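Hafstein House Residents' Association
Minutes of the July meeting, held in the ground floor common room at 7 p.m.

Present: residents of 42 units, in person or by proxy. Quorum was met. The minutes of the June meeting were approved as circulated.

1. Laundry room

The chair reported that the gray front-loading dryer is in use and that the old one has been taken away by Clodateo Appliance. The invoice came to $1,699, including delivery and hookup. The board had approved up to that amount in June, so no further vote was needed.

Several residents asked about the black wire rack for the drum. The rack is for sneakers and other things that should not tumble. It stays in the laundry room and does not go up to the apartments. Anyone using it should take it out when done and leave it on the shelf over the sink. A resident on the third floor said she had started a load of towels with the rack still inside. Agreed: a notice about checking the drum will go up by the light switch.
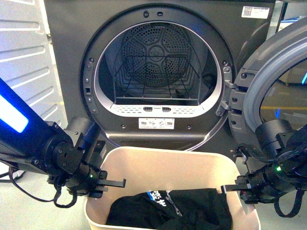
Dryer with the door open, wire rack in the drum, laundry basket below.

The care label on the front panel is in very small print. One resident offered to type up the symbols in large letters and post them on the wall. Accepted with thanks.

Baskets were discussed at some length. Two have gone missing since spring. It was proposed to mark the remaining baskets with the building name and to ask people to bring them back the same day. Carried, one opposed. Clothes left in a basket for more than a week will be moved to the bin by the mailboxes.

A request to extend laundry hours to 11 p.m. was not supported by the units next to the room. Hours stay as they are — 7 a.m. to 10 p.m.

2. Floor drain

Fliltero Plumbing quoted $1,376 to clear and reline the drain. Some members felt this was high. The secretary will get a second quote from Jonevton before the next meeting. Until then, $600 is set aside from the repair fund for any urgent call-out.

3. Other business

The side gate is sticking again. The hinge will be oiled, and if that does not help it will be added to the fall work list.

A resident asked if bikes could be kept under the back stairs. They cannot, under the fire rules.

The meeting closed at 8:25 p.m. The next meeting will be in September, same room, same time.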